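# Please stop selling us the panel and start selling us the manual

I install and maintain fire alarms and intruder alarms in small buildings: shops, two dental clinics, a school with 12 classrooms, many apartment houses. Every spring the manufacturers invite people like me to see the new panels. I go, I drink the coffee, and I come home with the same complaint, so this year I decided to write it down.

The hardware is good. I want to say this first, so that no one thinks I am against progress. The newest Dremier panel starts faster than the old one, and the Vandura detectors are easy to address even when you stand on a ladder with one free hand. When I began in this trade, a loop of 100 devices meant a long evening. Today I can be home for dinner.

But the documents that come in the box are getting worse every year. The last panel I fitted came with a folded paper of five pictures and a code to scan with the phone. The code opened a page which asked me to make an account. I was in a basement. There was no signal in the basement, as there is no signal in most basements, and this is where people put fire panels.

My older colleague Areeba Lashari keeps a shelf of printed manuals from Rajput, a company whose panels we still service in many buildings. They are thick and ugly and they have everything: the cable tables, the battery calculation, the meaning of each fault. She can find a page faster than I can unlock my phone. When I make jokes about her shelf, she asks me what the fault code on my new panel means, and I must go upstairs to look for a signal. 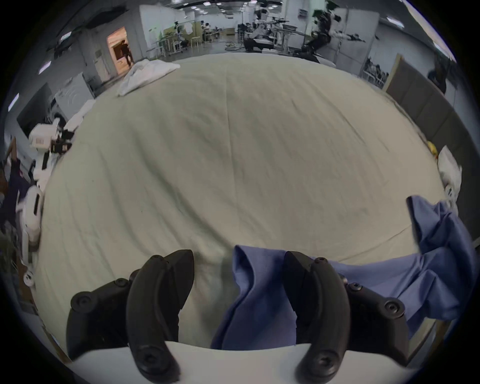 *Pale gray-green sheet, spread out flat, with a few creases.*

I know the answer of the manufacturers, because I have asked them. They say that paper becomes old on the day it is printed, and that online they can correct a mistake in one hour. This is true. It is also true that a correction does not help me if I can't read it, and that an online manual can disappear. Mekport changed its website last August and all my saved links stopped working. The panels on the walls did not change. They will stay there longer than the next website, I am sure.

There is another problem, and I think it is more serious. A short guide tells you which button to press. It doesn't tell you why. A young installer who learns only from the short guide can make the panel show a green light, and he believes the job is finished. Then the customer moves one wall, the zones are wrong, and he has no idea where to begin — he has never seen a page which explains how the zones are thinking.

What I ask for is not expensive. Put the full manual in the memory of the panel, so that I can copy it to my laptop with a cable. Do not ask for an account. Write the fault codes on a card and fix the card inside the door. Keep the old versions where we can find them, with the date and the software number on the first page. If a printed book costs too much, let me order one and pay for it. I would pay.

I also ask my fellow installers to be less polite. At the last presentation we had five minutes for questions, and all of them were about the color of the touch screen and the price. I was silent too. Next time I will bring the folded paper with me and ask the speaker to find the battery calculation on it.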